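Cables, continued

2018-01-24

I own one good power strip. It's blue-green, it has USB ports, and it takes plugs from countries I have no plans to visit. I bought it from a Marinon shop for a trip in August and it has been tied up in its own cord more or less ever since. The cord is thick and white and, by now, off-white. 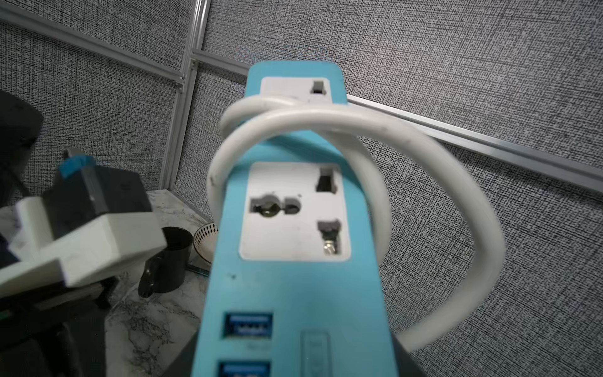 Alcides Mamani wrote in after the last post to tell me I should never wrap a cord around the strip at all, that it strains the end where it goes in, and that big loose loops with a strap are the only civilized way. He has 90 straps. He offered to mail me a few.

So, loops. I cleared the table with the marble pattern and got as far as making the cord curve the way it wanted to, which is the trick according to everyone. Mine wants to curve back into a knot. 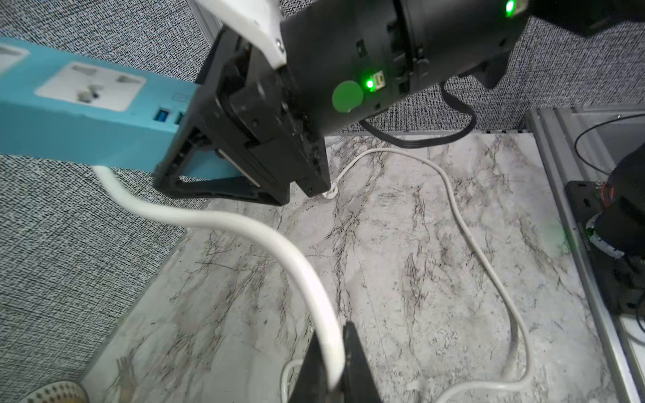
The thinner white cable was supposed to go in the Clitura box with the other thin white cables, all of which charge something I no longer have. I'm keeping it anyway. The drawer under the Clitura box is for another post.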